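观蛾小组八月例会记录
时间：晚上七点开始
地点：Koo 活动室二楼
主持：Hyun-seo Yeon
记录：小组轮值

一、上次的遗留事项

白布已经洗好晾干，收进楼梯间的柜子。大号那块右下角有一道口子，已经补上，针脚虽然粗，可是灯一打完全看不出来，放心用！三脚架少的那颗螺丝也配到了，谢谢去五金店跑了两趟的老梁。

物种名录改到了新的一版，目前是 83 种。上次会上还在争论能不能过八十，这次一口气就过去了，念到这个数字的时候屋里真的有人鼓掌。新增的几种里，最让大家兴奋的是在 Undden 山路拐弯处拍到的一只大燕蛾，翅膀完整，停在布上一动不动地让我们看了很久。照片清楚到能数触角上的节，核对没有异议，直接收录。另有两只尺蛾暂时只定到属，先放在“待定”页里，等看到更清楚的个体再说，不急。

二、七月夜观小结

七月去了 Undden 两次，第一次云厚，没有月亮，闷得人一直出汗，蛾子却来得特别多，开灯没过多久布上就密密麻麻了。第二次刮风，布鼓得像帆，来的多是小个子，天蛾一只没见着。小宋说那晚她本来都想收拾东西回家了，结果最后在路边的水泥墩子上发现一只刚羽化的蓖麻蚕蛾，翅膀还没完全展开，几个人蹲在那儿屏着气看它慢慢撑平。这段她讲得眉飞色舞，没去的人都很后悔。

Hyun-seo 提醒，第一次那晚的记录表里有几行没写开灯时间，只写了“刚到”。以后请统一写几点几分，写在表头，哪怕字丑也行。天气那一栏也别只写“热”，温度、风、有没有月亮都记一下，年底拿出来对照会很有意思。

还有一个小发现：同一个地点，白布朝着林子和朝着路，来的东西差别相当大。朝林子那面夜蛾多，朝路那面灯蛾和螟蛾多。只有两晚的记录，先不下结论，九月接着试，两面各安排一个人记。

三、灯具

Grastau 的那盏灯试用了两晚，大家评价很高。比旧灯轻得多，可以一个人背上山，开关大，戴着手套也好按。缺点是灯头偏烫，收灯前要等它凉透，袋子里不要和雨衣塞在一起。旧灯不淘汰，留着在活动室楼下做短时间的观察用。

讨论了要不要再添一盏。赞成的人觉得可以同时开两个点，反对的人觉得我们人手就这么多，两边都看不仔细。来回说了好一阵，最后同意今年先用一盏，把一个点看透。明年春天再议。

电池请充满以后贴上绿胶带，用过的贴红胶带。上次上山带错了一块，还好离停车的地方不远。

四、活动室和资料

书架重新排过了，图鉴放在最上面两层，按科分开，论文复印件放在蓝色文件夹里。借书请在门后的本子上写名字和日期。那本讲天蛾幼虫的图册书脊已经松了，翻的时候托着一点，它真的太好看了，希望它能再陪我们几年。

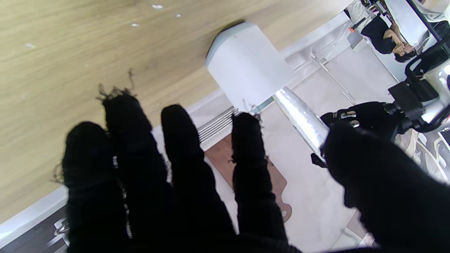
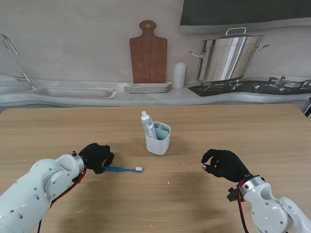 夜观照片的命名还是老规矩，地点在前，时间在后，看不准的种类就在后面加一个“疑”字。请大家不要用修图软件调颜色，尤其是绿色和褐色，有几种尺蛾就靠那一点点底色来区分。想发到自己账号上的，另存一份随便调，怎么漂亮怎么来。

名录整理目前放在 Vonard 上，每个人都能编辑。有人反映在手机上看表格要左右滑很久，小宋答应把不常用的几列折叠起来。她还想给每一种加一句“第一次遇见时的情形”，这个主意一提出来大家都喜欢。比如绿尾大蚕蛾那条，可以写它是怎样撞进老梁帽子里的。写多写少不限，一句也好，半页也好，写完署上名字。

五、八月公开夜观

本月的重头戏！地点定在 Koo 后面的水塘边，路平，有栏杆，孩子也能来。名额 40 人，报名表放出去以后很快就满了，另有 14 人在候补。上一次公开活动报名的时候我们还到处拉朋友来凑数，看到候补名单这么长，大家都有点坐不住，七嘴八舌讲了很多想法，择要记下：

集合时间是傍晚六点半，天还亮着，先带大家沿水塘走一圈，看白天停在叶背和树皮上的个体。Hyun-seo 带前半程，老梁压后。找树皮上的蛾子是最能让小朋友着迷的环节，请各位忍住，别太早把答案指给他们看。

天黑以后开灯。布前面拉一条绳子，参加者分成小队轮流上前，每队看够了再换，不掐表。个子小的孩子站第一排。看的时候可以让蛾子爬到手指上，但不要捏翅膀。对粉尘过敏的人请戴口罩站在上风处，报名表里已经问过，名单交给带队的人。

讲解内容不要太满。去年那次从鳞片一路讲到分类史，后排的人脚都站麻了。这次每个人只准备一种自己最喜欢的蛾，讲讲它吃什么、什么时候出来、为什么喜欢它。已经认领的有：小宋讲绿尾大蚕蛾，老梁讲枯叶蛾，Hyun-seo 讲羽蛾。羽蛾那段请一定留给她，她在会上比划羽蛾停下来时那个“T”字形，讲得我们都想马上出门去找。其他人本周内在群里报一下，别撞车。

收尾时关灯，给蛾子留出飞走的时间，布轻轻抖，不要拍。地上先照一遍再走，每次都有几只落在草里。

下雨怎么办：小雨照常，改到水塘边的亭子下面，范围缩小一点。雷雨就取消，下午四点前通知。候补的朋友优先安排到九月那一场。

六、诱蛾糖水

糖水配方又有了新进展。老梁这次带来了三小瓶，一瓶是红糖加熟香蕉，一瓶是黑啤加蜂蜜，还有一瓶他怎么也不肯说里面放了什么，闻着像过年时候的醪糟。大家传着闻了一圈，意见非常不统一，窗户开了很久才散味。决定在 Undden 找相邻的几棵树分别涂上，隔一会儿去看一次，把来的种类分开记。涂的位置齐胸高，每棵树只涂窄窄一条，结束后用清水冲掉，免得招蚂蚁。

有人问涂糖水会不会引来胡蜂。晚上比较少，但第二天早上可能有，所以冲洗这一步不能省。公开夜观当天不使用糖水。

七、幼虫饲养

小宋家那几条柳紫闪蛱蝶的幼虫（不是蛾，但大家都爱看）有一条已经化蛹，挂在盒盖内侧，颜色和柳叶背面一模一样。她会在羽化前后多拍几张，放到共用相册。

想尝试养蚕蛾幼虫的新成员，请先确认附近能稳定采到寄主植物。乌桕和樟树都好找，枫杨要走远一点。叶子采回来擦干再喂，盒子每天清理，不要把来路不明的卵放归到别的地方去。需要饲养盒的可以跟老梁借，他家里叠着高高一摞。

八、其他

活动室的风扇声音很响，录音时请关掉。门口的灯坏了一个，已经报修，晚上来的人上楼梯慢一点。

有人提议把名录印成小册子，每种配一张手绘。会画画的成员当场翻出速写本给大家看，画的是一只停在晾衣绳上的丽蛾，翅脉一根一根都画出来了，实在太棒了。先从已经确认的种类里挑喜欢的试画，九月例会带样稿来。纸张和装订到时再谈。

九、待办

Hyun-seo Yeon：给报名者和候补者发通知，确认水塘边的用电。
老梁：灯、电池、白布、绳子；糖水三瓶，标签写清楚（那一瓶也要写）。
小宋：调整 Vonard 上的表格，增加“第一次遇见”一栏。
全体：认领讲解的种类，补齐七月记录表上的开灯时间。

下次例会在九月，地点不变，请带上这个月拍到的照片，最想给大家看的那张放在最前面。散会后有几个人去楼下路灯旁看了看，墙上停着一只雪白的灯蛾，已补记入当晚的观察表。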